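Sorting Out a Tangle of Wire, Cord and String

Filed under: Workbench and Utility Drawer
By Solange Courtois

Most homes have a place where wire and string end up. In ours it was the second drawer of the bench, and before that a shoebox. Leftover hookup wire from a doorbell repair, the cord off a set of blinds, kitchen twine, a bit of thread from a torn bag. Put them in together, open and close the drawer for a year, and they come out as one lump.

The method below works for short lengths, up to a few yards each. Long extension cords and garden hose are covered on a separate page.

What you need

A clear stretch of table with good light. A tray or long bin to put the sorted pieces in. A blunt knitting needle or a chopstick. Twist ties or strips of cloth tape. Small scissors, for later.

Lay it out and look at it first

Put the lump on a flat, plain surface and let it relax for a minute before you pull anything. Wire has spring in it and will open up a little if you leave it alone. Turn the lump over once and see which piece lies mostly on top.

Color helps a great deal. If you have a purple wire, a white one and a red one, treat them as three separate jobs and do one at a time. Follow a single color with your eyes from one end as far as you can before your fingers go near it. Where two wires are the same color, put a scrap of tape on the end of one of them so you don't swap halfway through.
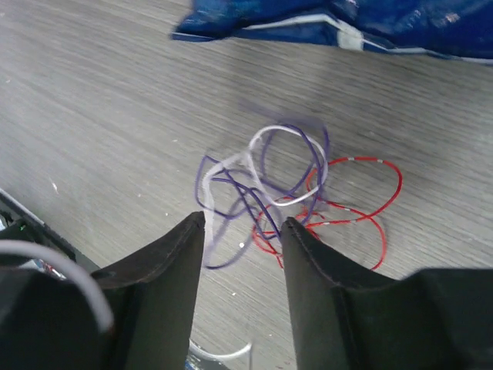

Loosen before you pull

Pulling an end is what turns a tangle into a knot. Hold the lump lightly in both hands and tease it outward from the middle, a little on each side, turning it as you go. The loops get bigger and the crossings get easier to see. Stop when it is about twice as wide as when you began.

Start with the stiffest piece. A stiff wire keeps its shape and can be lifted out over the top of the others, and once it is gone the soft ones fall flat. If the loops are still large, you can often take the whole piece out sideways without threading an end through anything.

For a tight crossing, push the blunt needle into it and roll it gently. Do not use the tip of a knife. Insulation on thin wire nicks easily, and a nick is hard to spot afterward.

Thread and fine string

These come out last. They wrap around everything else and they snap if hurried. A light dusting of cornstarch on your fingertips helps with string that has gone tacky. If a thread is still caught after ten minutes, cut it. Thread is cheap and your evening is worth more. Keep the scissors away from the table until you reach this point, as it is very easy to cut the wrong strand when you are annoyed.

Give each kind its own spot

Thick cord should not go back in with thin wire. The thick stuff makes wide loops, and the thin stuff works its way into them. Pick one place for each kind before you begin, and move each piece there as soon as it is free. A pile at the edge of the table will slide back into the work.

It also pays to do something about whatever else is on the table. Snack bags and the fruit basket are the usual ones in a kitchen. Cord gets draped over a bag of chips and someone picks up the bag, and off goes the cord with it. Grape stems catch fine thread surprisingly well. Move food to a counter if you have one, or at least push it to the back and keep the cord in front of it.
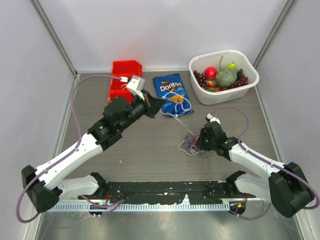

Coil, tie, label

Wind wire around two or three spread fingers, following the curve it already has. Forcing it the other way puts kinks in it. Leave the last few inches free, wrap them twice around the coil and tuck the end through. For soft cord, a figure eight between thumb and little finger keeps better than a round coil and comes undone without twisting.

A twist tie is enough to hold either one. Rubber bands dry out and stick to the insulation, and I have stopped using them on anything I mean to keep past October.

Write the length on a tape flag. Albane Rey, who reads these pages before they go up, uses inches for everything and it does save sums later. Her longest piece of blind cord is flagged 300 and the one she kept for hanging the birdhouse is flagged 78. Anything shorter than your hand can go out.

Storing the coils

A long, low bin is better than a deep one. Coils laid in a single layer stay as you left them. Stacked four deep, they are a lump again by spring. Use the sections if your bin has them – cord in one, wire in another, string by itself. If it has none, a strip of cardboard cut to the inside width and bent at both ends will stand up well enough.

Leave part of the bin free. New pieces always turn up, and if there is no room they get dropped on top of the others. I aim for a third of the length with nothing in it.

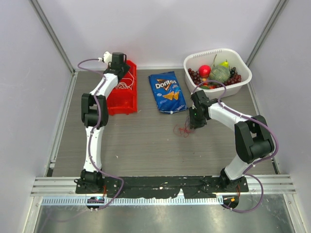 Bins with raised sides can be carried to the job without losing anything, and a bright color is easy to find on a crowded shelf. Wash a secondhand one with dish soap and let it dry overnight. Damp cotton string will go gray and smell.

Check the bin twice a year. Throw out wire with cracked insulation, and cord that has gone stiff or shiny where it used to run over a pulley. Ordinary insulated wire should not go in the household recycling at all, as it wraps around the sorting equipment. Most scrap dealers and many hardware stores will take it, even in small amounts.

Readers' notes

Henrique Vilela writes that he keeps his string in a lidded jar with a hole punched in the lid and pulls out only what he needs. It works for one ball per jar. Two balls in one jar will find each other.

Ketill Hafstein asks whether a tangle of wire can be soaked in warm water to loosen it. String, yes, if it is cotton and you dry it flat. Wire, no. Water gets in at the cut ends and the copper goes green under the insulation.

Next page: Hanging extension cords on a wall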